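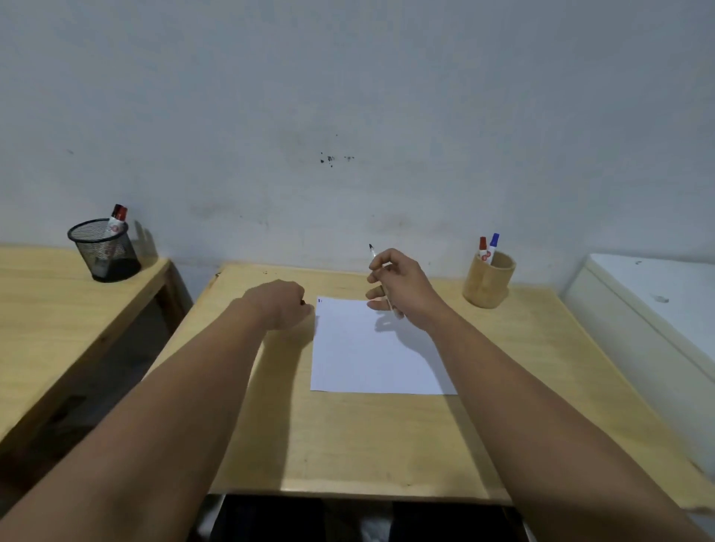 ## Paper, markers and the new line

In April our company Grakska started the automatic sorting line in the Clevwood building. I work there in the returns department, which before was 20 people with tables, and I want to write down how it changed our days while I still remember the old way.

Before, a returned parcel came to your table, you opened it, looked at the thing inside and decided. Good, repair, or waste. You wrote the letter on a sheet and put the sheet in the box. Every person had a marker in the hand for the whole shift. Now the line reads the label, weighs the parcel and sends it to the right place by itself. The system is called Trerumis and it is quite good with everything that has a clear label and a normal shape.

What comes to us now is only what Trerumis does not understand. This is the part I did not expect. I thought we would have less work and that it would be easier. We have less, but it is not easier. Earlier, between two difficult parcels there were many simple ones, and with the simple ones your head could rest. Today every parcel is a difficult one. After the first week I came home and could not decide what to cook.

My colleague Cinzia Galli noticed the same. She has been in returns longer than I have, and she asked our manager if we could change places every two hours: some time at the exceptions tables, some time next to the line, where you mostly watch and clear a blocked belt. He agreed to try it. For me it helps a lot. For others not so much, they find the line boring and too loud, and they would like to stay at the table the whole day.

We also kept the paper. In the plan from the Greenwood office, all notes should go in the tablet. But for an unusual item it is faster to take an empty sheet and a marker and write what you see, even make a small drawing of where the damage is. Then one person puts it in the system at the end of the shift. I know it is double work. Still, with the tablet you must choose from 62 reasons, and the right reason is often missing from the list - or it is there, but under a name which we would never use. Three new reasons were added after our complaints, and one of them I use almost every day.

About the jobs, because my family always asks this first. No one was dismissed. Some people moved to packing, two went to maintenance and are learning to repair the belts, and one retired earlier than she had planned. So at the tables it is quieter now, and I miss the talking. You cannot really talk next to the line.

Next month they want to connect the scales at our tables with Trerumis too. I have asked for a longer training this time, at least one full day, and I am waiting for the answer.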